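How a Robot Arm Learns in a Pretend Room

Suppose you want a robot arm to pick up a small block. You could write down every move it must make. That works well if the block is always in the same spot. Move it over by the width of your thumb, and the robot closes its fingers on nothing.

Mimoza Shehu and Dean Whitlock work on this problem at a lab in Drasonville. Their robot learns by practicing, and it does its practicing inside a computer program called Vemow. The program is a simulator. It draws a room, a table, and an arm, and it works out how things should fall, slide, and roll.

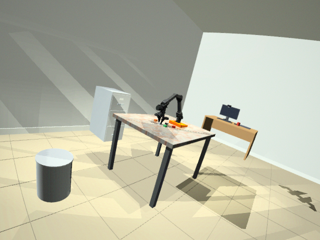 Practice goes like this. The program sets out some objects and the arm tries to grab the one it was told to grab. A good try earns points. A bad try earns none. Then everything goes back to the start, the objects land in new places, and the arm tries again.

In a real lab, a person would have to put the blocks back each time. In Vemow, the arm can make 450 tries while Dean eats his lunch – and if it knocks something onto the floor, there is nothing to sweep up.

Shape matters too. A cube has flat sides that a gripper can press against. A ball can roll away when it gets bumped, so the fingers have to close on it evenly.

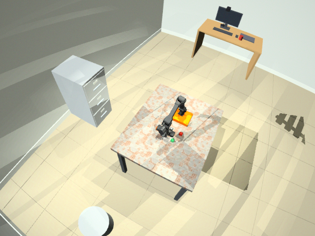 The team wanted to know if changing the light would help. They trained 2 copies of the same robot program. The first copy always practiced in the same light. The second copy got new light and shadows on every try, so a cube might look bright one time and dull the next.

Then came the test. Both copies got 19 tries in rooms with light they had never met before. The first copy picked up the right object 3 times. The second copy did it almost every time.

Why such a big difference? Mimoza thinks the first copy was paying attention to the wrong things, such as where a shadow fell. The second copy couldn't rely on shadows, so it had to learn about the objects themselves.

Scientists call this method "domain randomization." Domain means the world the robot practices in, and randomization means mixing things up by chance.

The next step is a real arm on a real table. The team plans to start that in November.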